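Spelling it out in simulation: a chat with Rajkumari Kushwaha

I'd barely got my coat off when we started arguing about the letter tiles. 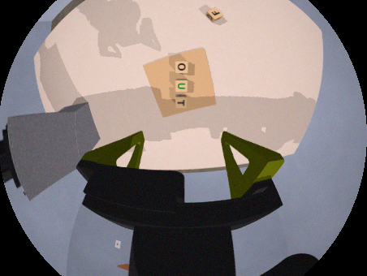
Cledwyn Foulkes reckons a spelling task is a daft way to test a robot arm, and he told me so on the phone before I'd even set off for Griltstead. His view is that a robot either puts a thing where you asked or it doesn't, and that words only get people excited for the wrong reasons. I passed this on to Rajkumari Kushwaha more or less as I'd heard it, and she laughed for quite a while.

"He's half right," she said. "People do get excited. They see a word and they think the robot can read. It can't read a thing. It's matching shapes and following an instruction."

So why letters at all? Rajkumari runs the Closum project, which teaches an arm in simulation, entirely from its own wrist camera, and then asks what it has really learnt. She tried coloured blocks first and got bored of them (so did I, just hearing about it). The trouble with blocks, she told me, is that a red one is a red one whichever way you turn it. Letters are fussier. An N on its side is a Z, near enough, and a policy that's only been guessing gets found out quickly.

"I wanted objects where the rotation mattered," she said. "And I wanted an instruction I could give in one word. Make this, please. Then I look at what's on the board and I know straight away."

I asked what she'd say was the main result, and she pulled a face, because apparently everyone wants the one number. All right then: with her first training set, the arm finished a three-letter word in 27 per cent of trials. With the second it was well over 80, and the second set was smaller. I made her say that again. Smaller!

The difference was the shadows. In the first set the lighting was soft and even, the way you'd light a kitchen showroom. Jhair Escobar, who looks after the rendering side, had been nagging her for weeks to let him make it horrible. She gave in. He put hard lights in all sorts of places so that the arm's own shadow fell across whatever it was trying to pick up – big ugly patches that slid about as it moved.

"I hated it," Rajkumari said. "I thought, we've broken it, it'll never learn from this. The first 2000 episodes looked hopeless. Then the curve just went up and I had to go and apologise to Jhair."

Her explanation is that the early policy had been leaning on brightness to work out where a tile ended and the table began. Take that crutch away and it had to use the letter itself. She's careful about this, mind you. It's what she thinks is going on, and she has a student, Nidia Carhuamaca, picking through 443 failed trials by hand to see if the story holds up. Nidia put her head round the door while I was there and said she was on the Ws, in the voice of someone who had been on the Ws for some time.

We got on to failures, which I always enjoy more than the successes. The commonest one is a tile gripped well and then let go a touch too early, so it lands skewed. Next comes what the group calls dithering, where the fingers hover over two likely tiles and never settle on either. Six different fixes have been tried for that and she wasn't keen on any of them.

And a real arm? "July, if the fingers turn up," she said. They're being made by a small outfit called Kesex, and Yeison Cáceres is writing the code that will carry the policy across. She expects the numbers to drop. She'd be suspicious if they didn't.

I did put Cledwyn's point to her once more before I left, that it's all just putting things where you're told. She thought about it while hunting for her keys. "Tell him yes," she said. "And tell him to try it with the light behind him."

I've passed that on. He says he'll come and see the real arm when there's one to look at, and he wants to choose the word.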